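Drullitz K 300 – Kleinwindanlage für Hof und Gewerbe
Hersteller: Kuvmont
Vertrieb: Hegarty Energietechnik

Kleinwindanlagen werden gern mit Zahlen verkauft, die im Windkanal entstanden sind. Auch bei der Drullitz K 300 steht die Nennleistung groß im Prospekt, die Windgeschwindigkeit dazu klein in der Fußnote. Wir führen die Anlage trotzdem, raten aber etwa jedem zweiten Interessenten ab.

Wer hinter einer Baumreihe oder mitten im Ort wohnt, wird mit ihr kaum Freude haben. Ein Jahr Windmessung am Standort kostet Geduld – und hat schon manche Bestellung verhindert.
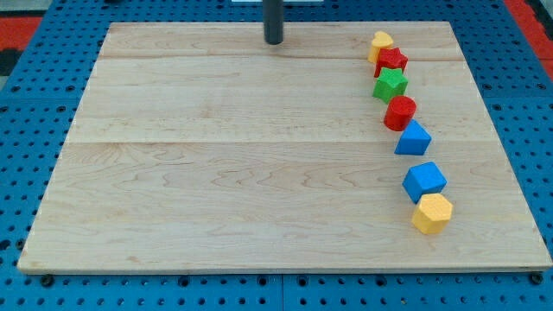 Lesezeit: 2 Minuten

Technische Angaben laut Hersteller
Rotor: drei Blätter, horizontale Achse
Masthöhe: 30 m
Gewicht der Gondel: 193 kg
Abschaltung: mechanische Bremse, manuell und automatisch
Wechselrichter: Skondosik, nicht im Grundpreis enthalten

Zum Ertrag nennen wir keine Jahreswerte. Kuvmont gibt welche an, nur fehlt uns bisher der Messbericht dazu. Jhonatan Betancur aus unserer Technik hat ihn zuletzt im Juli angefordert und eine Broschüre bekommen.

Auch »wartungsfrei« haben wir aus dem Herstellertext gestrichen. Lager und Bremse müssen jährlich geprüft werden, und dafür muss jemand auf den Mast oder der Mast herunter.

Lieferung frei Baustelle bis 100 km ab Lager, darüber nach Aufwand. Fundament, Kran und Genehmigung sind Sache des Käufers. Preis auf Anfrage, bitte Lageplan beilegen.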